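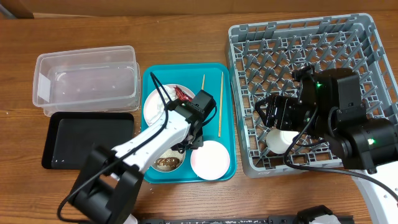 Wanted: people who don't believe in meal plans

Last updated 18th June

Most weekly meal plans are written by someone who has never come home at seven to a sink full of pans. You know the kind. Monday is lentils, and by Thursday you are supposed to be glad about the leftover lentils. We have read a pile of them for the Trurbridge Supper Study and we doubt that many households stick with one past the second week. We could be wrong. That is why we need you.

We want 42 households in and near Trurbridge to write down what they eat in the evening, what they meant to eat, and what ends up in the trash. The study starts in September and runs for six weeks. Half of you will be given a printed meal plan. The other half will carry on as usual. You don't get to pick.

Who can take part

Any household of one to six people that has a kitchen and eats at home at least four nights a week. You don't have to cook well. Frozen pizza is dinner, and so is cereal. We would like to hear from people on night shifts, who get left out of this sort of thing almost every time. If you sell meal plans, diet programs or kitchen gadgets, please sit this one out.

What we ask of you

Fill in one page each evening. We timed ourselves and it took four minutes, though we designed the form, so allow more. Keep your grocery receipts in the envelope we send. Come to 2 meetings at the Dalero Building, one before you start and one after you finish. Children are welcome at both – there will be sandwiches.

Please don't tidy up your answers. In our last survey, 258 people told us how many vegetables they ate, and we don't believe most of them. A page that says "toast, standing up" is worth more to us than a page of grilled fish that never happened.

What you get

$200 per household, paid by check after the second meeting. If you drop out partway we pay for the weeks you finished. We won't promise that you will save money, lose weight or feel closer to your family. The plan group keeps the plan, for whatever that is worth.

Who is running it

Melati Lubis leads the study and reads every page herself. Ningsih Ismail handles sign-up and payments. The money comes from the Hallumberg Fund, which has no say in what we publish. Names are taken off the pages before they are typed up.

To sign up, call or stop by the study desk on the ground floor of the Dalero Building and ask for Ningsih. Leave a phone number that you really answer. We will call back within a week, mostly in the evening – sorry if it's during dinner.

This site uses cookies to remember your settings. By continuing to browse you agree to our use of cookies. Accept | Manage choices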